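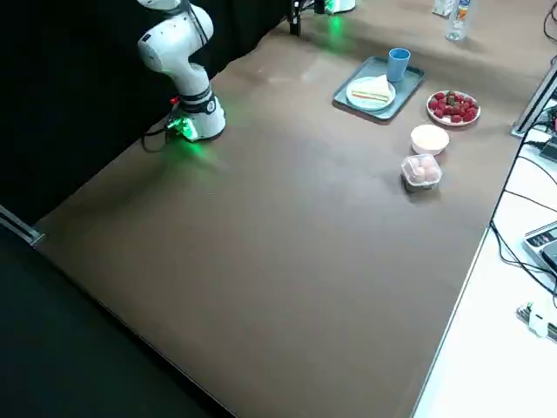

White arms on the brown table, bases lit green.

Compressed air project, Durkport works: progress report
7 September 2022
To: Noreen Afridi
From: Mamta Kandpal

Hello Noreen,

You asked for something you could read over a cup of tea instead of another spreadsheet, so I've left the spreadsheet out and put the log printouts in the blue folder on the shared drive. Shout if you can't open it.

Where we've got to

The short version is that the leak work is nearly done, the pressure has come down, and the heat recovery is late. I'll take them in that order.

When we did the first survey back in January we tagged 95 leaks, which was more than I'd feared and a good deal more than I'd told you to expect (sorry!). We've now fixed 77 of them. Most were the boring sort: push-in fittings that had gone hard, perished hose on the drop legs, filter bowls that somebody had done up finger-tight years ago. The worst was a flange on the old ring main above the packing hall, which you could hear from the stairs once the lines were off. It had a bit of rag tied round it.

The ones we haven't mended are nearly all in the paint shop, where the pipework runs behind the ovens and we can only get at it in a shutdown. There's a handful on the Tijani presses as well, and I want Tijani's own fitter to do those so we don't get into an argument about the service contract. He's been asked. He hasn't given me a date yet.

Pressure

We've lowered the main header in small steps and left each step alone long enough for people to moan about it. The moaning was mild until we reached the carton erectors, which started dropping blanks on the night shift. I put the pressure back up one step that morning and we fitted a small receiver next to the machines, and they've behaved since. So the header is now sitting one step above where I'd hoped to finish. I think we can get that last step when the narrow bore pipe to that corner is replaced -- it's undersized and always has been, and whoever added the third erector just teed off the end of it.

I'd rather not touch it before then. The shift leads have been very patient with me and I don't want to use all that up on one small step.

The compressors

Both of the old fixed-speed machines are still on site. The new Nornen variable-speed unit takes the daytime load on its own, and one old machine comes in behind it when the paint shop is going flat out. The other is on standby. That's how we drew it up in the proposal and I'm pleased to say it works that way without anybody having to stand over it, apart from one silly fortnight when the sequencer was set so that the old machine kept starting up to help when it wasn't wanted, ran unloaded for ages, then stopped and did it all over again. The setting was wrong by one digit. My doing, I'm afraid, and you'll see it as a hump in the logs.

The dryer is the thing I'd look at next. It's a good age, it purges on a timer whether the air needs it or not, and the dew point readings say we're drying the air far more than any machine here asks for. A control that purges on dew point would be a modest spend. I haven't put it in this budget and I'm not asking for it today, but please don't be surprised when I do!

Heat recovery

This is the late one. The ducting from the compressor house to the goods-in area was due to be finished by now and it's only up as far as the outside wall. Clistetti sent the damper in the wrong size, took it back without any fuss, and then took a long time over sending the right one. It's here now, still in its box. The builders need two dry days to cut through the wall and make good, and after that the electrician has to wire the thermostat.

I'd like it running before the heating goes on, as that's where the saving comes from. If it slips past that we'll lose a few weeks of benefit but the cost won't change, as the builders gave us a fixed price.

Money

We've spent 77 per cent of the grant. What's left covers the wall, the electrician, the paint shop leaks and the final survey, with a little in hand. The one overspend was the extra receiver for the carton erectors, and I covered that from the hose and fittings line, which came in under. I hope that's all right -- I should have rung you first.

What I need from you

2 things, both small. Could you confirm that the final survey can be done after the paint shop shutdown, even though that takes us past the date in the agreement? And could you let me know whether your people want the flow meter readings every month or just at the end? I've got them either way, it's only a question of how much you want landing in your inbox.

If you fancy a visit, the compressor house is a lot quieter than it was last time and there's a new kettle. Line 27 on the site phone list is still me.

All the best,
Mamta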